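Ostorine Clamp Panel Benchmark

Simulation task package for contact-rich manipulation research
Publisher: Nerkside
Maintainer: Filipa Lobo
Category: Benchmarks / Articulated hardware

Overview

The Ostorine Clamp Panel is a simulated test article for learning and evaluating policies that operate toggle clamps. It ships as a scene description, a set of scripted reference motions, a recorded demonstration set and an evaluation script. The package was built to study one question: whether a policy trained only on wrist-view images and joint readings can follow a handle through the over-center point of a toggle linkage without losing its grip or pushing the linkage sideways.

Toggle clamps are a poor match for most pick-and-place methods. The handle moves on an arc, the resistance rises as the linkage nears center, and then it drops sharply. A policy that commands positions along a straight line will either slip off the handle or load the pivot pins. The Funard method, described under Method, replaces the straight-line target with a short predicted arc that is updated at every control step.

The panel stands upright against a plain wall and carries three toggle clamps in a horizontal row. All three have red cylindrical handles. In the view used for the center-clamp trials, the middle handle is vertical and the outer two lean away from it, toward the upper left and upper right. The gripper fingers come up on either side of the center clamp and its blue base block, while shadows darken the right half of the panel much more than the left. The evaluation keeps this lighting in place, as uneven shading was the main source of handle pose error in early runs.
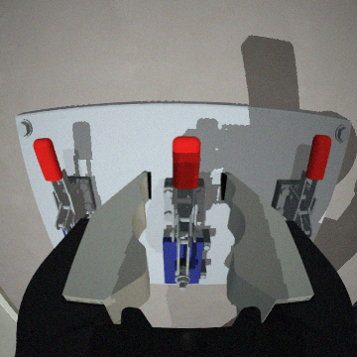
Method

Funard has two parts. The first is an encoder that takes the current wrist image and the last 8 joint readings and outputs a pivot estimate, a radius and a direction of travel. The second is a compliance controller that follows the resulting arc and yields along the radial direction when contact force exceeds a set limit.

The encoder is trained on 1,570 demonstrations, all generated in simulation by a scripted expert with access to the true pivot position. The policy itself has no such access at test time. Handle angle, panel tilt, light direction and joint friction are randomized between episodes. Clamp geometry is fixed in this release.

Baselines included in the package:

Straight-line position control with a fixed handle target
Behavior cloning on end-effector displacement, no arc prediction
Funard without radial compliance

Evaluation protocol

Each policy is run for 200 episodes per clamp position. The gripper starts at a randomized offset below the panel. An episode counts as a success when the linkage passes center, the handle reaches its end stop and the fingers release without further handle motion. Episodes that exceed the radial force limit are stopped and logged as overloads, even if the handle later settles in the correct position.

Left, center and right positions are scored separately. Please do not report a pooled figure alone. The three positions fail in different ways, and a pooled figure hides it.

Findings

Arc prediction accounted for most of the gain over behavior cloning at all three positions. Removing radial compliance had little effect on the center clamp and a large effect on the outer two, where the approach angle leaves less room between the fingers and the linkage. The right clamp was the weakest position for every method tested. Turning shadows off in the renderer closed most of the gap between right and left, which points to perception as the cause.

Pivot estimates were least stable during the first part of the motion, before the handle had moved far enough to constrain the radius. Averaging over 2 successive estimates reduced the jitter at the cost of a slightly slower start.

Limitations

Results have been obtained in simulation only. Handle surface wear, pin play and flexing of the panel are not modeled. The Shirima add-on, which varies handle length and link ratio, is in preparation and will be released as a separate download in August. Scores obtained with the add-on should not be compared with scores from this package.

Package contents

Panel scene and clamp models
Demonstration set
Scripted expert and baselines
Evaluation script with per-position logging
Trained Funard weights

Support

Send bug reports through the Nerkside download page. Include the log file and the random seed for the failed episode.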